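Category: Comparative Politics / Working Papers

4.2 Junior ministers and survey setting

We interviewed 109 former junior ministers and sent a written survey to 575 local party members in Bimthorpe. Of these, 400 replied. Most members could name their minister - few could name the office held.

Figure 3. Table with taped grid sheet, metal stand and strainer. 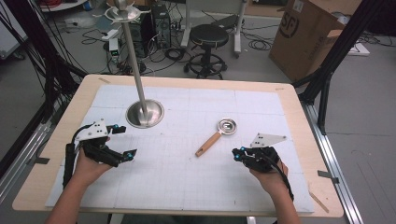
Replies were coded twice, following Valentini. In 28 cases the coders disagreed and the reply was dropped.

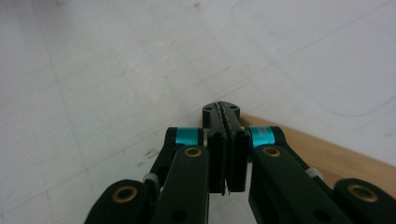 4.3 Limits

Members who left the party before November were not reached.

Related papers
- Hemel: Coalition Reshuffles
- Menari: Who Gets Europe?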